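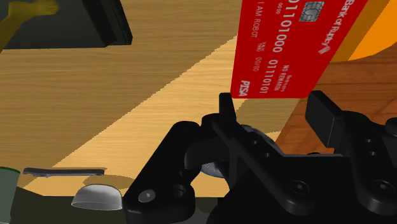
Simulated gripper holding the demonstration bank card. Source: Gurkell press pages

The Hundton Open Day is a yearly public demonstration of robot handling held by Gurkell, a maker of simulation software, at its offices in Hundton. It is best known for the card task, in which a simulated robot arm picks up a bank card from a cluttered table and is then expected to do something sensible with it. The event takes place in summer, following a single attempt at a December date that was attended mostly by staff.

Background

Gurkell began opening its doors to the public after local residents asked what the company did. An early leaflet answered the question over four pages without settling it, and a demonstration was thought to be quicker. The first open day used a real arm lent by Vahidi, a supplier of workshop machinery, which spent most of the afternoon waiting for a replacement fuse. Later editions have been run wholly in simulation, on a large screen in the ground floor meeting room. The fuse is kept in a display case.

The card task

The task is run in Stirkano, the company's own simulator. The arm ends in a black parallel gripper, a type with two jaws that close towards each other, and works over a wooden tabletop shared with various other objects. Thin, flat things are a long-standing nuisance in robot handling. A card lying on a table offers very little to hold, and a gripper that comes in slightly too low meets the table instead. In simulation this costs nothing, a point the guides make several times.

Once the card has been lifted, the guides usually pause the program so that visitors can see how it sits between the jaws. It is often steeply tilted, which counts as a success under the rules of the task but would not impress a shop assistant.

Design of the card

The card is bright red and is issued by the "Bank of Robots". It has a contact chip, the words "I AM ROBOT" and a validity date of 00/00, and so can be regarded as either expired or eternal. Two of its embossed strings, 01101000 and 01110101, are the letters "h" and "u" in the usual binary text code. A logo reads "PISA". The small print includes the words "NO REWARDS", the part of the card most often quoted by visitors and, according to the company newsletter, by its engineers at pay review time.

2024 event

The open day of Jul 8, 2024 drew 331 visitors, a record, though the figure includes a school party that had been booked into the museum next door. The card task was run 158 times. Visitors could also steer the gripper themselves from a keyboard, with a limit of 2 attempts each — a rule brought in the year before, when one man stayed until closing.

Reception

Local coverage has been kind, if brief. The Hundton parish magazine called the demonstration "very clear" and gave more space to the cakes. Printed copies of the card, ordered in a batch of 1000, are handed out at the door. They are not accepted in the café.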